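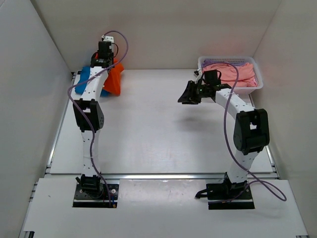 Section 3: Setting up the Damia heat pump dryer

Read this section before moving the dryer into position. It covers the Damia freestanding model only. If you have the wall-mounted Baxter, go to the separate Baxter booklet, as the clearances and bracket are different.

3.1 Choosing a spot

The dryer needs a level, solid floor and an indoor room that stays between 5 and 35 degrees. A laundry, bathroom or enclosed porch is suitable. An unlined garage or carport is not.

Leave a gap of at least 50 mm on each side and 100 mm behind. The air inlet is at the lower front, so don't stand the dryer on thick carpet or push a mat up against it.

CAUTION: Do not install the dryer behind a lockable door, a sliding door, or a door hinged on the opposite side to the dryer door.

3.2 Levelling

1. Remove the foam base and all tape. Check inside the drum for the accessory bag.
2. Walk the dryer into place with one person on each side. Do not lift it by the door or the top panel.
3. Leave it standing upright for 2 hours before switching on. If it was carried on its side at any stage, leave it overnight.
4. Set a spirit level on the top, first side to side, then front to back.
5. Turn the feet by hand until the bubble is centred. Tighten each lock nut up against the cabinet with the 17 mm spanner supplied.
6. Press down on opposite corners. If the dryer rocks, repeat steps 4 and 5.

3.3 Connecting the drain hose

The dryer collects water in the tank at the top left. You can empty the tank by hand or run the drain hose to a tub or standpipe.

1. Pull the short grey hose off the spigot at the rear.
2. Push the long drain hose onto the same spigot and slide the clip over the join.
3. Run the hose to the tub with no kinks. The outlet must be no higher than 800 mm above the floor.
4. Secure the hose to the tap or tub with the cable tie – it will jump out if left loose.

NOTE: Leave the tank in place even when the drain hose is fitted. The dryer won't start without it.

3.4 Power

Plug the dryer directly into a 10 amp wall outlet. Do not use a power board, extension lead or timer. The outlet should be within reach once the dryer is in position.

3.5 First run

1. Wipe out the drum with a damp cloth to remove any factory dust.
2. Put in two or three old towels, damp but not dripping.
3. Select Cottons, Cupboard Dry, and press Start.
4. When the cycle ends, open the door and clean both lint filters.

A humming or light gurgling noise in the first few minutes is the compressor and is normal. If the display shows E3, the tank isn't pushed fully home. For code E7, switch off at the wall, wait 10 minutes and try again.

Spare hoses and feet can be ordered from Famus Appliances, PO Box 157, Trarkton 3173. Mark the order for Dale Hiebert, Parts, and include the serial number from inside the door rim.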